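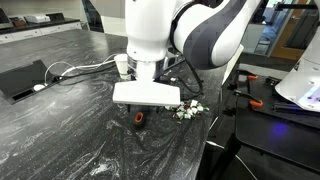

A closed gripper is not a held object

The fault at the Varstead bench was logged as a software defect, severity low. I think the severity was wrong, and I think the same grading mistake is common wherever arms handle small household items on a table that people also use.

The facts are short. Potden's pick routine on the bench runs under the Lillard controller. After a close command, the controller reads finger width. If the width is above the empty threshold, the grasp is recorded as successful and the arm proceeds to the transfer move. In January the routine closed on the twisted end of a candy wrapper and, next to it, a section of thin cable. Width was above threshold. The grasp was recorded as successful. The arm lifted and moved toward the drop position with the cable between the fingers, and went on moving until the cable pulled tight and the joint torque limit tripped. The limit worked. The cable jacket was damaged and a connector was pulled out of its housing. No one was hurt.

Iresha Rathnayake then went back through the grasp log and compared it with the side recordings. Of 3,477 grasps marked successful, 102 had nothing useful in the fingers, or had the wrong thing. Seven of those involved a cable. The January event was the only one of the seven in which the cable reached full tension. In the others it slipped out during the lift, and the routine carried on to the drop position and opened over it as usual.

Those six are the ones I object to. Each was the same fault with a slacker cable. None produced an alarm, a log entry or a conversation, and the January report called the event isolated on the strength of that silence.

Habibur Uddin, who maintains the routine, takes a different view, and it deserves a fair statement. He argues that the torque limit is the safety function, that the grasp check is a productivity function, and that mixing the two makes both harder to verify. A missed candy costs a retry. He would raise the empty threshold, route the cables off the table and close the ticket.

I agree with him about the cables. Loose cable does not belong inside the reach of a gripper, and the bench rules should say so in one line. I agree too that the grasp check should not be credited in the risk assessment. My disagreement is about what follows from a wrong answer. Once the controller records a grasp as good, it selects the transfer speed, which is higher than the search speed. It also drops the wrist force watch to its coarse setting, 40 newtons, on the assumption that the payload is known. A bad grasp flag therefore changes how the arm behaves near people. Something that sets speed and force thresholds is part of the safety case, whatever it was called when it was written.

Raising the empty threshold does little. Wrapped candies vary in thickness, and a folded wrapper can be wider than a thin object the routine is supposed to pick. Any width that excludes the one will exclude some of the other. Width says that the fingers stopped. It carries no information on what stopped them or whether the far end is attached to something.

The Navaratnam procedure, already used on our other cell, handles this with a short test lift: raise the object slowly by a small distance, compare the wrist force with the expected weight, and look for a force that keeps rising with height. A free object gives a flat reading. A tethered one does not. The cost is cycle time on every pick, and that cost was the reason it was left out at Varstead. I consider it a poor saving on a bench where throughput has never been a requirement.
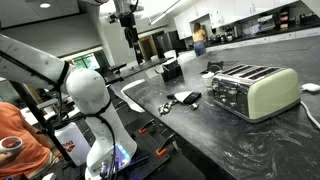
Would a camera check on the fingers do the same job as the test lift?

It would catch some of the wrong grasps, mainly those where the fingers are plainly empty. It is weak on thin cable, which can be hidden behind a fingertip, and it cannot measure tension. I would add it for diagnosis and keep the test lift as the condition for changing speed.

Two changes should be made before the routine runs again. The coarse force setting should require a passed test lift, and a failed one should stop the arm where it is and wait for a person. Opening the fingers automatically is tempting, but with a cable under load it releases the cable toward whoever is standing at the table. The ticket should also be regraded, with the other six events attached to it.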